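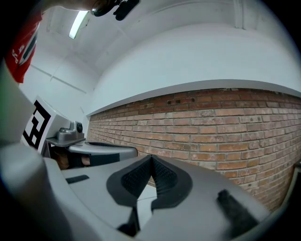

Close-up of black textured pads on a gray body.

Callisbridge Log Carrier
Item no. 1573
Waxed canvas, natural tan or dark green

If you heat with wood, or just like a fire on a Saturday kind of evening whenever it happens to fall, you already know how much of the job is walking. Out to the pile, back to the house, bark down the front of your sweater, and then a broom for the trail you left across the kitchen floor. We've been selling stoves and hearth goods long enough to have done that walk a great many times ourselves, and the Callisbridge is the carrier we ended up keeping by our own back door.

It's a simple thing, really – one long piece of heavy waxed canvas with closed ends, so the bits of bark and sawdust stay inside where they belong. Lay it flat, stack your splits across the middle, bring the handles together and off you go. The handles run all the way under the load in one continuous loop, and they're long enough to go over your shoulder if you need a free hand for the door (or the dog).

Róisín Hanrahan drew up the first pattern for us after wearing out two store-bought carriers in one winter. The early ones were too wide, and we'll admit it. You could fit a wonderful amount of wood in them and then you couldn't get through the mudroom. The one we sell now is narrower and a good deal easier on the wrists.

Details
Open length: 40 inches
Suggested load: up to 40 pounds
Handles: cotton webbing, stitched and riveted
Ends: closed, with a folded hem
Folds flat for storage

Looking after it
Shake it out over the woodpile or the compost when you're done. If it gets muddy, let the mud dry and brush it off with a stiff brush, then wipe with cool water and hang it up. Please don't put it in the washing machine! Hot water and soap will strip the wax and you'll be left with a sad, floppy bag. A tin of Tradilard canvas dressing will freshen up the dry spots, and one tin should see you through several seasons. Keep the carrier well away from the stove itself, and never use it for ashes, even ones you think are cold.

A few questions we get a lot

Will it stand up on its own? With wood in it, yes, pretty well. Empty, it slumps.

Can I use it for groceries or garden stuff? Of course. Catherine Baxter in our shop hauls pumpkins in hers every October and it's none the worse for it.

Does the wax rub off? A little may, when it's brand new. We'd keep it off a pale sofa for the first couple of weeks.

Ordering
Carriers are sewn in small batches, and we usually run low by January, so it's worth asking early. Orders placed before noon go out the same day. If you're after a replacement rivet or a different handle length, send a note to Angus Rutherford at the workshop and he'll sort you out.

Goes well with: Arnardóttir kindling basket, Tradilard canvas dressing, Irkance hearth brush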